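About > Who we are > Why Vollus exists

About Vollus

Most "about us" pages on clothing sites tell the same story. Somebody couldn't find the perfect T-shirt, quit a job, flew somewhere with good light and came back with a brand. We don't have a T-shirt to sell you. Vollus is a small independent outfit that tests claims made about clothes: wrinkle-free, odor-proof, pill-resistant, "made to last," and the rest of the words printed on swing tags. We buy the clothes at full price, we wear them and wash them, and we write down what happened.

We started because of a pair of pants. They were sold as good for 200 washes, with a cheerful badge on the label saying so. The knees were gone well before that. When we wrote to ask what the number was based on, we got a discount code. We wrote again and got the same discount code.

What we do

At any given time we have ten garments on test. Each one goes through the same routine, at the temperature given on its own care label, with the same plain detergent. We check seams, collars, cuffs, zippers and color. People wear them in between, because a shirt that only ever goes from the washer to a shelf has had an easy life and tells you very little.

We work on four kinds of clothing: shirts, pants, knitwear and outer layers. We get asked about shoes a lot. We don't know enough about shoes, and we would sooner say that than put out a ranking.

We also don't do stars. A score out of five looks tidy, but it hides the part you need. A black sweater that holds its shape and goes gray by spring might suit one person fine and annoy the next one every morning. So you get a written report, sometimes a dull one, and you make up your own mind.

What we don't believe

We are wary of the word "sustainable." We've read a lot of tags that use it and very few that say compared with what. Some of the clothes that held up best in our tests made no green claims at all, and some of the ones that fell apart came with a booklet. We can't tell you a cotton shirt is good for the planet. We can tell you if its collar frayed.

We are wary of lifetime guarantees too. Read the terms. With several we've looked at, "lifetime" meant the expected life of the product as decided by the company that made the product, and normal wear was left out. Normal wear is what clothes are for.

And we're not convinced by "performance fabric." Every fabric performs. A dish towel performs. Ask what it is supposed to do, and for how long, and whether it still does it after you've washed it the way a tired person washes things.

Our own testing deserves some doubt as well. Our numbers are small. One bad sweater might be one bad sweater. Where we can, we buy a second one from a different store before we say anything hard about it, and where we can't, the report says so at the top.

Where the money comes from

Readers pay for it. Membership is four dollars a month and that covers the clothes, the water bill, the rent and most of the wages. The rest comes from Bakero, our repair workshop, which mends zippers, hems and elbows for anyone who mails them in or walks through the door. We list both in our yearly accounts, which go up every March.
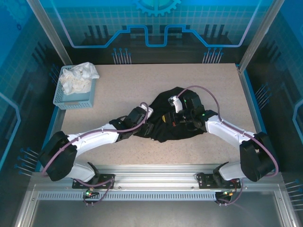 Brands can't pay to be tested, and they can't pay to be left out. They have tried both. One offered to "sponsor the knitwear section," which would have meant its name over a report on its own cardigans. We keep a folder of these letters and we're tempted to publish it.

Bakero is also the place where we find out if we were right. A coat we praised may turn up a while later with its lining hanging out, and when that happens we go back and add a note to the old report. The note goes above the original text so you don't have to hunt for it. We don't delete the original.

Biwott

Biwott is our newsletter. It goes out when a report is finished and at no other time, so it can be quiet for weeks. It has no sale alerts and no gift guides. People have told us this is bad for growth, and they may be right. Roughly half of each issue is letters from readers who think we got something wrong.

Working with us

We're not hiring just now. When we are, the job will be listed here with the pay on it. If you sew well and don't mind looking at other people's pockets, Bakero keeps a list of names.

If you make clothes and think we've been unfair, write to us and say where. We'll print the letter. If you're right, we'll fix the report — and if all you send is a discount code, we'll print that too.

Page last checked 15 Aug 2022.

Comments

woolandwater
I like the no-stars policy in theory. In practice I have to read a whole page to find out whether to buy a cardigan. Could you at least put one line at the top?

Pat in the rain
Joined for the outer layers reports. My Groltance jacket leaked at the shoulders the first winter and the company told me I'd washed it wrong. I hadn't washed it. Are you going to test one?

Vollus
We have one waiting. It won't get special treatment either way. We'll look at the shoulders.

hemline
Full price is a nice principle but most people buy these things half off. Do you ever say what you'd pay for it? That would help me more than the zipper notes.

grumbler
Ten garments isn't many. Fair play for admitting it, but I'd still call these reports anecdotes.

Contact | Membership | Corrections | Copyright Vollus, all rights reserved | Back to top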